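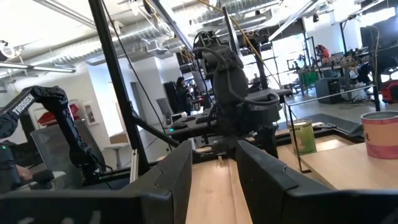
木の天板に毎年オイルを塗るのが面倒で、結局ウレタン塗装の机に買い替えてしまった、という声が読者の方から届きました。すごくよくわかります!缶を開けて、拭き取りの布を用意して、乾くまで家族に「触らないで」と言い続けて……。でも、その方にこそ一度使ってみてほしいのが、Cledettiの天板用ハードワックスオイルなんです。

## Cledetti 天板用ハードワックスオイル(クリア)

植物油に硬めのワックスを合わせた、室内の木製家具向けの仕上げ材です。はちみつのようにとろりとしていて、布に取っても垂れにくく、塗っている間の気楽さがまるで違います。木目がすっと立ち上がってくる瞬間は、何枚塗っても楽しい!

ツヤは三分くらい。光を当てると少しだけ返ってくる程度で、手のひらを滑らせると、さらっとした木の感触がちゃんと残っています。塗膜でぴたっと覆う仕上げとは、ここがいちばん違うところです。

### 仕様

| 項目 | 内容 |
|---|---|
| 容量 | 400 ml/1000 ml |
| 色 | クリア(ほかに「Domański」シリーズの濃色2色) |
| ツヤ | 三分ツヤ |
| 用途 | 屋内のテーブル、机、棚板、カウンター |
| 使えないもの | 屋外家具、床、ウレタン塗装の上 |
| 品番 | ND-417(400 ml缶) |

400 ml缶で、四人掛けの食卓なら二回塗ってもまだ残ります。作業台やベンチまでまとめてやりたい方は1000 ml缶をどうぞ。缶が平たいので、布を直接つけやすいのも地味にうれしい点です。

### 塗り方

1. 古いオイルの上に塗るなら、180番の紙やすりで木目に沿って軽くなでます。
2. 粉を固く絞った布で取り、完全に乾かします。
3. 綿の布に少量を取り、薄く伸ばします。木口は吸い込みが強いので先に塗ってください。
4. 45分置いて、きれいな布で余りを拭き取ります。
5. ひと晩おいて二回目を塗ります。

拭き取りは思っているよりしっかりめに。べたつきのご相談は、ほとんど全部ここが原因でした。斜めから見て、濡れたように光っている筋があれば、そこはまだ残っています。

使った布は自然発火のおそれがあります。丸めて置かず、水にたっぷり浸してから自治体の区分に従って捨ててください。

### どの木に合う?

オーク、タモ、ブナ、メープルあたりは文句なしです。白っぽい木は少し黄みが出て、あたたかい色になります(この色が好きで、うちの店の棚も全部これ!)。白さをそのまま残したいときは、Budenicoのホワイトオイルのほうが向いています。チークやローズウッドのように油分の多い木は乾きが遅いことがあるので、天板の裏で試してからお願いします。

### 普段のお手入れ

乾拭きか、固く絞った布で十分です。輪じみができてしまったら、そこだけ320番でそっとこすって、オイルを一滴。まわりとのなじみがよくて、翌朝にはどこだったか探すことになります。部分補修ができる気軽さは、オイル仕上げならではだと思います。

### 在庫とお届け

Nindsteadの店頭と通販の両方で扱っています。400 ml缶は在庫あり、1000 ml缶は2月に次の入荷があります。拭き取り用の綿布セットも同梱できますので、ご注文時の備考欄に「布あり」と書いてください。

冬場は缶の中でワックスが白く固まることがありますが、品質に問題はありません。缶のふたを閉めたまま暖かい部屋に置いて、やわらかくなったら底からよくかき混ぜてお使いください。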